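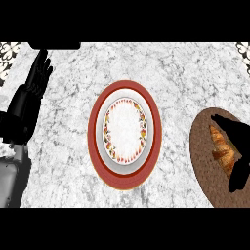 Orham Kitchen Appliances – Support Forum

This site uses cookies to remember your login and ticket history. OK / Manage settings

Ticket 174: Avano dishwasher stops mid-cycle, E20 on the display
Posted 13 March 2018 by the Orham support desk

Hello, and thank you for such a thorough write-up! It makes our job so much easier when somebody lists what they've already tried. To recap for anyone else reading: the Avano fills as it should, washes for 16 minutes, then beeps and shows E20 with water still in the bottom. You've cleaned the filter twice and run it empty with the same result.

E20 means the machine tried to drain and gave up waiting. The filter is the usual suspect, but with that ruled out I'd look at the drain hose, especially as you mention the sink was replaced in November. New sinks often come with a new waste pipe, and the spigot where the dishwasher hose joins has a plastic cap inside that has to be cut out. Plumbers do forget it (I have forgotten it myself, in my own kitchen, and mopped up after).

Please switch off at the wall, put a towel and a bowl under the sink, loosen the clip and look into the spigot with a flashlight. If it's clear, check the hose for kinks behind the machine – the Trostholm cabinets are quite tight at the back – and make sure the loop is fastened at least 28 inches off the floor.

Update from customer: No cap, but the hose was folded nearly flat behind the cabinet leg. Straightened it and ran a quick wash. It drained, though it's noisier than I remember.

Reply: Wonderful news! A bit of gurgling is fine for the first few runs while the air works its way out. If it turns into a grinding sound, the pump may have caught something, and we can send you the Polák pump cover guide. I'll leave the ticket open for 20 days so you can just reply here.

Status: Waiting on customer

Contact support | © 2018 Orham | Back to top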